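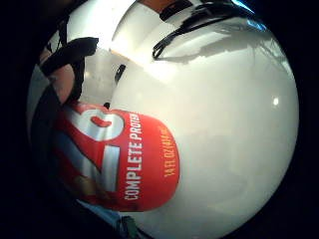
By Darcy Pirihi
Last updated: May
3 comments | 969 shares

The volume statement on a drink bottle is a small piece of technical writing, and it is usually the worst-placed text on the label. On the white bottle with the red label, the large numeral 8 comes first, then COMPLETE PROTEI and whatever follows where the label curves away. The volume is in small yellow-orange type near the edge, and it runs vertically with everything else.

I keep drinks in a pantry cupboard with two shelves, and I sort them by volume. Sorting by brand fails as soon as a brand sells two sizes. Sorting by flavor fails earlier. Volume decides shelf height, how many bottles fit in a row, and whether a bottle will stand in the refrigerator door. It is the one figure I need every time, and I have to turn the bottle and tilt my head to get it.

The usual defense is that a label has limited area and the name has to sell the product. I accept the second part. The first part is weak. A bottle has a continuous surface, and a good share of it is often left plain. A volume figure at a third of the height of the largest numeral would cost very little of that surface.

Curvature makes the problem worse. A flat carton shows a full line of text from one position. A rounded bottle shows only the part of the line that faces the reader, and gloss adds glare on top of that. Vertical text is a reasonable answer to curvature, as a narrow column bends less than a long line does. It is a poor answer for a bottle that will spend its life upright on a shelf.

My own fix is a strip of masking tape on the shelf edge with the volume written in marker — one strip per row. Sutcliffe, who shares the kitchen, considers this excessive. The tape has stayed up since we moved to Irkutham, and the rows have stayed in order.

I would prefer that the manufacturer did the work. Put the volume upright, in dark type on a matte ground, on the same face as the name. Repeat it on the cap if there is room.

Recent items
Stillidier and the case for square jars
Refrigerator doors: measure the shelf first
Household Wikis and who updates them
1,000 lids and no matching containers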